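I spent most of yesterday morning watching two robot arms put push buttons into a box, and I'd like to report that I wasn't bored for a minute of it. All right, perhaps for a minute.

The arms belong to Wenon, a small outfit that wants to sell automation to the sort of workshop that has never had any. Think of the people who pack switches, hinges and taps for trade counters. Its first proper trial is called Adus, it has been going since October, and the question it's meant to answer is one I get asked at every family dinner: can these things do an ordinary job yet?

The job really is ordinary. A push button comes along on a little green conveyor, an arm picks it up, and it goes in a blue bin lined with white foam. You or I could do it half asleep with the radio on (I did two summers of something very like it, with door handles). 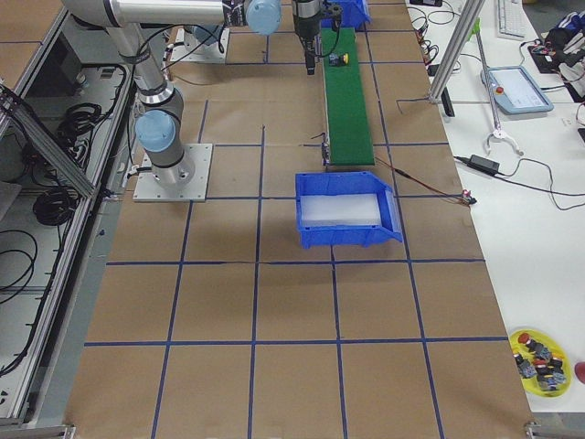

The Adus bench at Wenon, with the parts waiting on a yellow plate at the right.

What makes it hard is that no two buttons land the same way. They've got a round cap at one end and a lumpy block of terminals at the other, so they roll, or tip over, or end up leaning on each other. A person just turns a wrist and gets on with it. An arm has to work out which bit to hold and how to come at it, and then do the same sum again for the next one, and if it's a little bit off it pinches the cap and the whole thing skitters away down the belt. I was told this with some feeling! 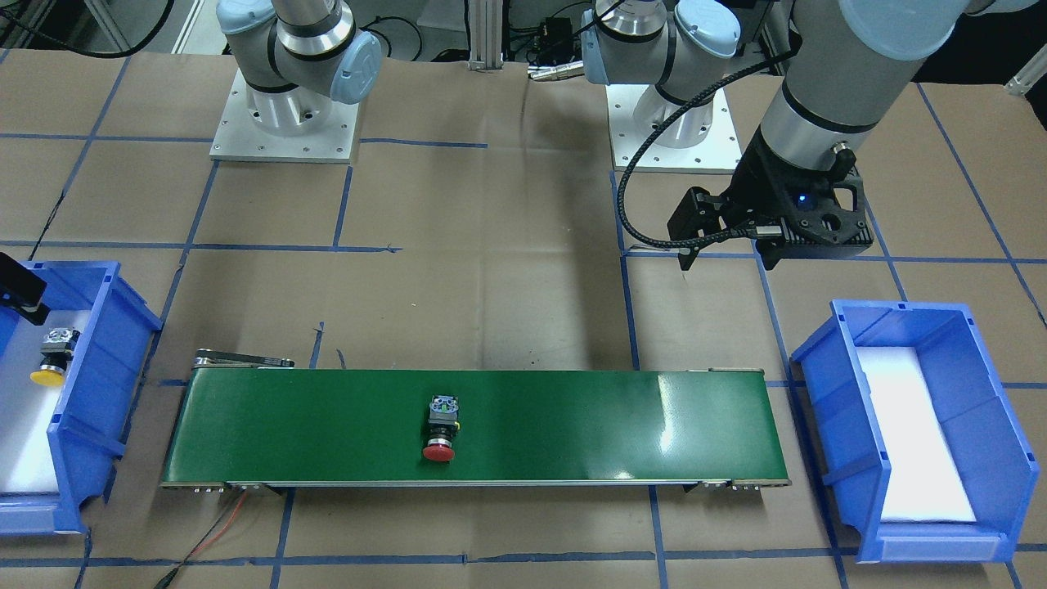 Wenon gave me the numbers without much arm-twisting, which I liked. Adus has made 2,584 picks so far, and 351 of those needed a person to step in. That's better than I'd guessed and still nowhere near good enough for a packing room, where somebody would be walking over to help every few minutes. The team knows it. They'd like to get to a full shift of more than 200 buttons with no help at all, and they haven't managed it yet.

Speed is the other thing. I timed myself against the arms on my phone, very unscientifically, and won by a mile. But I'd also had enough quite quickly, and my back had opinions. Anyone who has done this work for a living will tell you the slow machine that keeps going isn't such a silly idea.

I was taken as well by how homely it all is. Brown paper on the table, blue tape laid out in squares by hand. I'd been expecting something a lot shinier, and I think I preferred it.
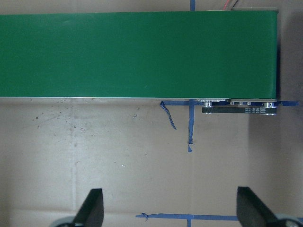 The drive end of the conveyor, seen from the gripper.

Would a real shop floor want it? I rang Lavoie, a fittings wholesaler that has said it will look at Adus next year, and got a careful sort of yes. They pack 40 kinds of small part and change over several times a day, so a machine that's only happy with push buttons is no use to them. What they want is to tip out something new and have it cope by lunchtime. Wenon says a new part takes days at the moment - days, plural - and that this is where most of the effort is going now.

A rival, Fivano, is trying the same thing with one arm and a simpler gripper, on the grounds that it'll be cheaper and there's less to go wrong. I haven't seen theirs running, so I can't say who's got it right, but I've asked for a visit.
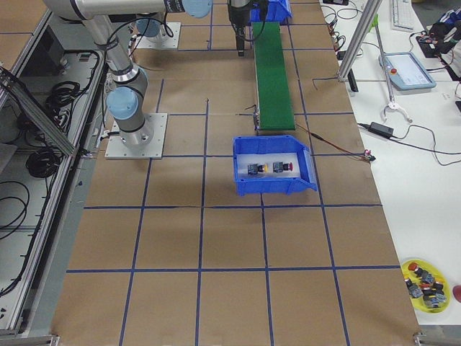 As for the jobs at home, I did ask. I always ask. Could it empty my dishwasher, or pair the socks? There was a polite pause. A sock is floppy and a wine glass is see-through, and both are much worse than a push button, which at least keeps its shape while you're thinking about it. So no, not this Christmas, and I wouldn't bet on the one after.

Wenon is holding an open afternoon for local firms on 17th December, if you'd like to go and have a look for yourself. Bring something small and awkward from your own stockroom, they said, and they'll tell you straight whether the arms stand a chance. I'm taking a door handle.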